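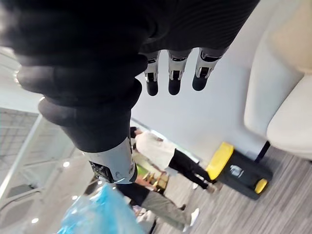

Trois doigts articulés sous une gaine textile noire à côtes, vus de la caméra de poignet.

Techniques > Robotique > Perception

Le tissu, angle mort des caméras de poignet

30 avril 2021
47 partages | 6 commentaires

Une caméra montée au poignet d'un robot filme en grande partie le robot lui-même. Doigts, coque du poignet et avant-bras occupent une fraction variable de chaque image, et cette fraction doit être retirée avant toute estimation de mouvement ou de profondeur. Sur un manipulateur à coque rigide, l'opération est réglée depuis longtemps : les codeurs donnent les angles, le modèle géométrique donne la silhouette, la projection dans le plan image donne le masque. Le résidu se limite à un liseré de quelques pixels dû aux erreurs d'étalonnage.

La méthode suppose que la silhouette est une fonction des angles articulaires. Cette hypothèse tombe dès que le bras est habillé. Une gaine en maille protège les câbles et les articulations de la poussière et des pincements, mais elle glisse, se plisse et pend. Pour une même configuration du bras, le contour visible dépend du trajet suivi pour y parvenir, de l'orientation par rapport à la verticale et de l'état de la maille.

C'est le cas traité par le projet Enon, que dirige Mirjam Van Loon chez Zalteo. Le corpus comprend 1 030 séquences enregistrées à 20 images par seconde dans des locaux de bureaux ordinaires, sans fond uni ni éclairage contrôlé. Après élimination des enregistrements mal synchronisés avec les codeurs, 857 séquences ont été conservées.

Le choix des locaux a compté dans la difficulté du problème. Une moquette en dalles rayées présente des structures linéaires fines, à contraste faible, dont la fréquence spatiale se rapproche, à certaines distances, de celle des côtes de la maille. Un détecteur fondé sur la seule texture confond alors le sol et la manche. Un détecteur fondé sur la luminance s'en tire mieux sur ce point, mais échoue ailleurs : un panneau gris foncé ou noir posé derrière le textile suffit à faire disparaître la frontière.
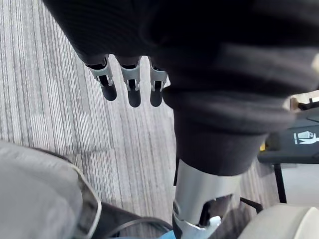

Deux estimateurs, une frontière

La solution retenue sépare le corps du robot en deux classes. Les parties rigides, c'est-à-dire les segments métalliques des doigts, les embouts noirs et la coque claire du poignet, restent traitées par projection du modèle. Les parties souples sont confiées à un réseau de segmentation, baptisé Miveo, qui reçoit l'image courante, l'image précédente et le masque rigide déjà calculé.

Ce dernier canal constitue l'apport principal du travail. Le réseau n'a pas à retrouver la main dans l'image. Il part de segments dont la position est connue et cherche jusqu'où s'étend la matière qui en est solidaire. Un pli qui descend devant la coque du poignet est ainsi rattaché au robot par continuité avec la zone qu'il recouvre, même lorsque son bord inférieur se détache sur un fond sombre.

L'image précédente joue un autre rôle. Quand le bras se déplace, le décor défile selon une loi dictée par le mouvement de la caméra, alors que la maille suit le bras avec un léger retard. L'écart entre les deux champs de vitesse est exploitable dès que la rotation du poignet est suffisante. À l'arrêt, l'information s'annule et le réseau ne dispose plus que de l'apparence. Les auteurs signalent que leurs erreurs les plus étendues se concentrent dans ces phases immobiles, en particulier lorsque la main est tenue haute et que la manche retombe en lobes devant l'objectif.

L'annotation a suivi un protocole appelé Carroll, du nom de l'outil interne qui l'a servi. L'opérateur trace le contour du textile sur une image, l'outil le propage par flot optique, puis l'opérateur corrige l'image suivante de la liste. Les ombres internes des plis ont posé le plus de problèmes : dans une maille noire mate, le fond d'un pli et le vide entre deux plis ont presque la même valeur. La consigne finale a été de classer comme textile toute zone sombre fermée, quitte à perdre quelques pixels de sol.
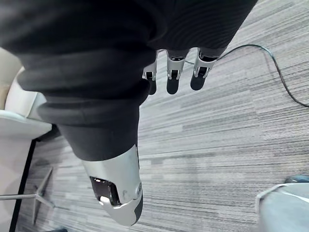
Reste la question des extrémités. Les embouts des doigts sont noirs et arrondis, comme la gaine est noire et arrondie dans ses replis. Lorsqu'un doigt passe partiellement derrière le tissu, la projection du modèle continue de prédire un embout entier, et le masque rigide déborde sur le masque souple. L'union des deux étant seule utilisée en aval, ce recouvrement est sans conséquence pour la suppression du robot dans l'image. Il devient gênant si l'on veut savoir quels doigts sont réellement visibles, donc disponibles pour un contrôle visuel de la prise. Zalteo traite ce point par une règle de priorité : toute zone revendiquée par les deux estimateurs est attribuée au textile, et le doigt est déclaré masqué si son embout y perd plus de la moitié de sa surface projetée.

La règle est grossière. Mirjam Van Loon le reconnaît dans le rapport de projet : « Nous avons préféré un seuil fixe, vérifiable à la main, à une sortie supplémentaire du réseau que nous n'aurions pas su étalonner. » Le même rapport précise que le seuil n'a pas été optimisé et qu'il n'est valable que pour une main de cette géométrie.

Les câbles fins constituent une autre limite. Un câble noir posé au sol n'appartient pas au corps du robot et doit rester dans l'image utile. Le réseau tend pourtant à l'absorber dès qu'il touche, dans le plan image, le contour d'un doigt ou de la manche. L'ajout d'exemples négatifs a réduit le défaut sans le supprimer. Le contrôle de cohérence temporelle l'élimine en mouvement, pour la raison déjà donnée : le câble défile avec la moquette.

La portée du résultat est étroite et les auteurs ne la présentent pas autrement. Une seule gaine a été testée, d'une seule couleur. Une maille claire inverserait la plupart des indices de luminance, et un tissu tissé, moins extensible, produirait des plis plus anguleux que ceux du corpus. Une nouvelle campagne est prévue en novembre avec une gaine de teinte différente, à poses de bras identiques, afin d'isoler l'effet de la couleur. Les séquences écartées pour défaut de synchronisation seront réexaminées à cette occasion, le décalage paraissant constant à l'intérieur de chaque enregistrement.

Mots-clés : vision embarquée, segmentation, mains robotiques, textiles techniques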